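Product feed (online retail)

A product feed is a structured file that lists the items a merchant offers for sale, together with the attributes that a search engine, marketplace, price comparison site or advertising platform needs in order to display them. Each row or record in the feed stands for one item, and each column or field holds one attribute, such as title, price, stock status or the web address of the product page. The feed is also called a data feed, a catalog feed or, in older usage, a datafeed.

Feeds are used in digital marketing wherever the same catalog has to appear in more than one place. A shop that sells only through its own website has no strict need of one, although many store platforms produce a feed by default.

History

Early product feeds were plain text files sent by merchants to comparison shopping sites, often by FTP and often once a day or less. The receiving site set its own column names and order, and a merchant dealing with several sites kept a separate file for each. Matching was done largely on the product title, with the result that one item sold by several merchants could show up as several items.

As search advertising grew, platforms began to build ads directly from feed data. The feed then took over part of the role that keywords and written ad copy had played. In a keyword campaign the advertiser chooses the terms on which an ad may appear. In a feed campaign the platform compares the search with the contents of the feed and selects an item on that basis, which gave titles and categories much more weight than they had before.

Structure

A feed is normally supplied as delimited text (comma or tab), XML or JSON. Delimited text is the easiest to inspect by hand, but it handles nested data poorly. An item with several shipping rates, for example, has to squeeze them all into a single field with a second delimiter inside it. XML and JSON avoid the problem at the cost of larger files.

Fields fall into required and optional groups. The required group usually includes:

- a unique item identifier
- title
- description
- link to the product page
- link to the main image
- price and currency
- availability
- condition

Brand and a manufacturer or trade item number are required for many categories and optional for others. Apparel has its own set, commonly color, size, age group, gender and, where sizes differ by country, a size system.

The identifier should stay the same for the life of the item. Click and sales history is attached to it, and an item that is given a new identifier is treated as a new item with no record. Changing identifiers in bulk, as sometimes happens when a shop moves to new software, is a common cause of a sudden fall in traffic from feed campaigns.

Variants

Items that differ only in size, color or a similar property are called variants. Each variant has its own row and its own identifier, and the rows are tied together by a shared group identifier. A shirt in 5 sizes and 2 colors therefore takes up ten rows. Shared fields such as brand and description are repeated in every row.

Two errors are frequent. In the first, the merchant sends a single row for the whole group and lists all the sizes in one field, so the platform cannot tell which sizes are in stock. In the second, the variants are sent correctly but every row links to the same landing page with the same default option selected. A shopper who has clicked on a blue item then arrives at a page showing the black one.

Titles

The title is generally held to be the field with the greatest effect on matching. Platforms set an upper limit on its length and show fewer characters than they accept, so the order of words matters. Usual practice for apparel is brand, product type, main property, color and size. For electronics the model number is moved forward. For books and media the title of the work comes first.

Promotional wording such as "free shipping" or "best price" is refused by most platforms, as are titles written in capitals throughout. Some merchants keep one title for the website and another for the feed. This is permitted as long as both describe the same item.

Titles taken straight from a stock system tend to perform badly. They often contain warehouse abbreviations, supplier codes or internal season names. Kamala Shetty, writing on catalog management for small retailers, describes a feed in which 47 coats shared the title "Coat W" and were told apart only by price. She recommends building the title by rule from other fields, so that a correction to one field carries through to the title without further work.

Images

The image link must lead to a file that the platform can fetch without a login. Platforms set a minimum size and ask that the item take up most of the picture. Text overlays, watermarks and borders lead to rejection in many programs. Additional images may be supplied in separate fields, and these are treated less strictly than the main one.

Lifestyle images, in which the item is worn or in use, are accepted as additional images nearly everywhere and as main images in some categories. Placeholder images are not accepted.

Categories

Two kinds of category appear in a feed. The platform's category comes from a fixed list, or taxonomy, published by the platform. The merchant's category, often called product type, is free text and normally follows the menu structure of the shop. The first is used for matching, tax and policy checks. The second is used mainly for reporting and for dividing a campaign into parts with different bids.

Category mapping is the process of assigning each merchant category to one in the platform's list. It is done once by hand and then kept up as new categories are added. Automatic mapping by the platform is available in some programs but is less reliable for goods with vague names. "Tops" may be read as clothing, toys or kitchen lids.

Delivery and updates

Feeds reach the platform in one of three ways. In a scheduled fetch, the file is placed at a fixed address and the platform collects it, often at a set hour such as 3 a.m. In an upload, the merchant sends the file. In an interface connection, single records are sent as they change. The first is the simplest to run and the third keeps prices the most current.

A mismatch between the price in the feed and the price on the landing page is one of the most common grounds for disapproval. Mismatches occur when a sale begins between two fetches. They are most often seen in November, when many shops change prices several times within a short period. Supplementary feeds, which hold only the identifier and the fields to be replaced, are used to push such changes without sending the full catalog again. 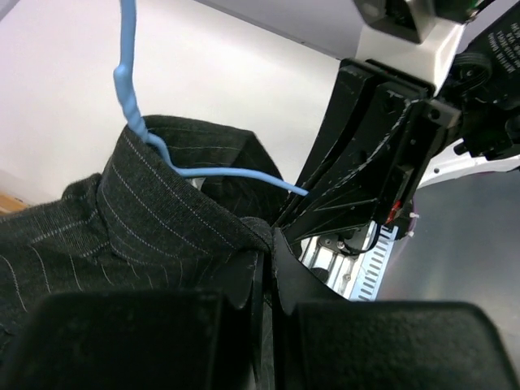
Pinstriped garment on a light blue hanger. Pattern is sent as a separate attribute from color in many apparel feeds.

Feed management software

Feed management software stands between the shop and the receiving platforms. It reads one source catalog and writes a separate output for each destination, with rules applied on the way. A typical rule may add the brand to the front of the title, leave out items priced under a set amount, or replace the color names used in house with standard ones.

Products of this kind differ mainly in how rules are written. Plunance uses a table of conditions and results, applied from top to bottom, so that a later rule can overwrite an earlier one. Nallia treats each field separately and shows the value before and after each step. Clulico, a smaller product, is limited to 100 rules in each output and has no support for nested fields. The consulting firm Urbonaitė publishes a checklist for moving between such systems, in which the first item is to export and store the existing identifiers.

Measurement

Feed quality is measured first by the approval rate, meaning the share of submitted items that the platform accepts. A high approval rate shows that the feed is valid. It gives no information on whether titles and categories are well chosen, and for this purpose the share of approved items that receive any impressions is more useful. Large catalogs often have a long tail of approved items that are never shown.

Custom labels are fields left free for the merchant's own use. They commonly hold margin band, season or clearance status, and they allow results to be reported along those lines. Labels are not visible to shoppers.

See also

Affiliate marketing; Comparison shopping site; Dynamic remarketing; Landing page; Structured data

Comments (4)

tmarsh_retail
The part on identifiers should be in bold. We switched store software and the new one numbered everything from scratch. It took months for the campaigns to come back.

Odile
Is the group identifier needed if an item comes in one size only? My platform gives a warning but still approves it.

feedreader2
@Odile No, leave it blank for single items. The warning usually means you filled in a group ID that no other row shares.

pk
The supplementary feed section could say more about which value wins when both files contain the same field. Otherwise a clear article, thanks.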